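Réglage de la ventilation, plateau nord

Les débits du plateau nord ont été relevés en août par Heledd Morris (Enex). La consigne reste fixée à 25 m³/h par poste, hors salles fermées.
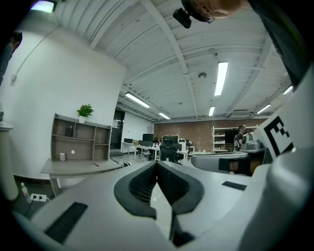
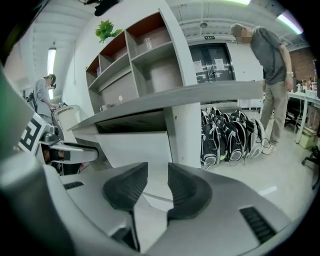 Le registre R2 a été recalé à 64 % d'ouverture, contre 100 % auparavant. La perte de charge du réseau s'établit désormais à 139 Pa. Dans un volume de bureaux ouvert, le balayage dépend surtout de la position des reprises. Les filtres Sturnix seront remplacés avant la saison de chauffe.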